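3.2 Work surface and items

All sorting was done on a light wooden tabletop with a clear grain. We kept the finish as it was, including the places where it reflects the room light. 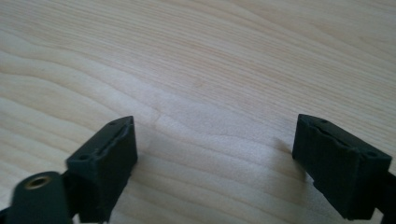 Figure 3. The tabletop, with long grain lines and a brighter band of reflected light.

The Plorkdale set holds 295 small household items – pouches, cases and similar things. Eight were left out after the August check, leaving 287.

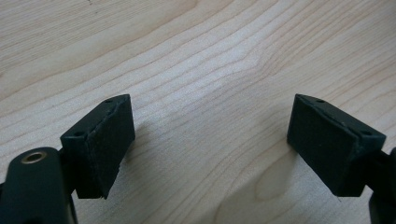
Items were laid out in groups of 12, and each group was finished before the next was opened. Soft items were placed on their side.

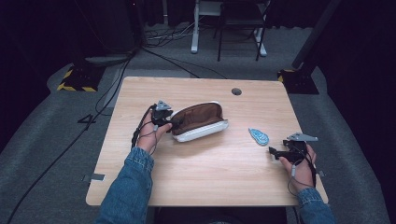
Roksolana Vakulenko, Hegarty

A brown and white pouch with a zipper trim shared the table with a small light-blue, speckled object.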